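### 4.2 Length of agreement and early return

The second part of our survey concerns households who rent their appliances by the week. We received 431 completed forms from customers of three rental shops in Suvstead, of which Allwood is the largest and Jarman the oldest. Every form asked what the household was renting, how long the agreement should run, and whether any product had been returned before the end.

Washing machines and fridges were rented for the longest periods. Customers seldom returned them early, even when the total paid was already higher than the shop price of the same model. Televisions and laptops showed a different pattern, and many of them came back in the first 11 weeks. Prosser (Aled Prosser, personal communication) found the same difference in his earlier work on the Fetska estate, although his sample was of only 80 homes.

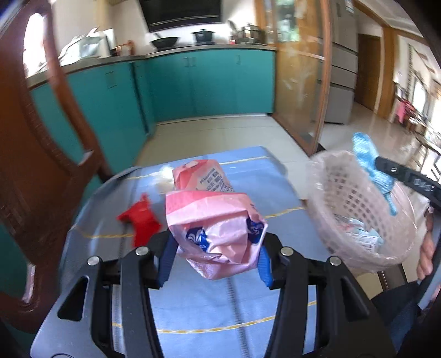

**Figure 3.** Pink plastic bag held over a table with a light blue cloth.

We asked also about the reason for the return. The most common answer was a change in income, and the second was a move to another address. Few customers complained about the product itself — repairs were included in all the agreements we have seen, and the shops usually lent a second machine during the repair.

One limit of these results should be mentioned. The forms were given out in July, when the shops have fewer new customers, so short agreements may be under-represented. A larger set of up to 3,000 closed agreements is now being prepared from the shop records, and we return to it in Section 5.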